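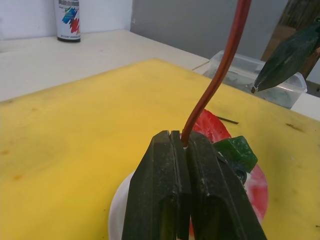 Stopping a Plilon robot by its elbow

21 Apr 2022

I've been putting off writing this one up, partly because it's a little embarrassing and partly because it took me most of a month to understand what had happened. Get yourself a coffee, I do tend to go on!

Those of you who have been reading since September will remember that our pair of Plilon arms share one table up here in Carrasco, and that the job I'm so fond of is putting sticks into the top of a very small cake. One arm, one stick, straight down, let go, back away. It sounds like nothing. We had 312 clean runs in the log and I was feeling pretty pleased with myself, and then on run 313 the right arm let go of its stick, backed away, and kept on backing away, sideways, toward the left arm. 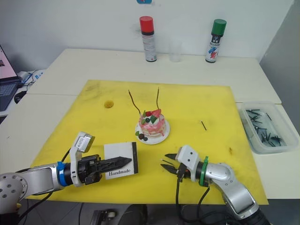
Two sticks in the cake and one on the mat.

My first thought was to grab it (please don't ever do this). My second thought, thank goodness, was the stop button, which I keep on the chair next to me, and I leaned on it with my whole forearm. The arm halted with a finger's width to spare, and I sat there listening to my own heart for a good long while.

I blamed the Sterkgate controller first, and I owe it an apology. It had done just what it was told. The trouble was in Jutau, the planner we run on top. Each arm has its own "keep out" zone around the other one, and when a grip is released the planner rebuilds that zone from the last position it heard. If the message comes in late, it uses an old one. On that run the message was 435 milliseconds late, so the right arm believed its neighbor was still tucked away at home. It had a lovely clear path through a place that was very much occupied.
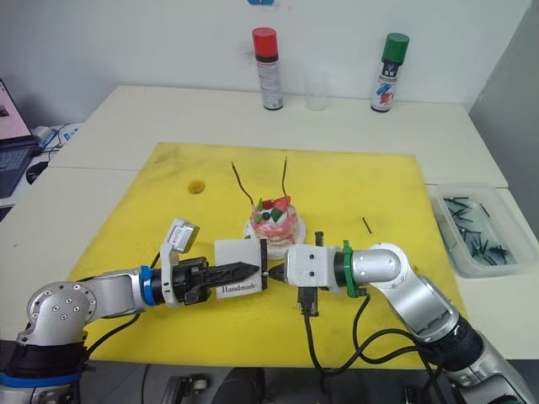 So now neither arm moves at all after a release until it has a fresh position from the other one, and if that doesn't come, both of them stop and wait for me. I've also brought the top speed down to 70 millimeters a second whenever they're both over the mat. It's painfully slow, and I've gotten a lot of reading done.

I still want to know why the message was late in the first place. I suspect the network switch, which I bought secondhand and have never quite trusted, and there's a new one on order.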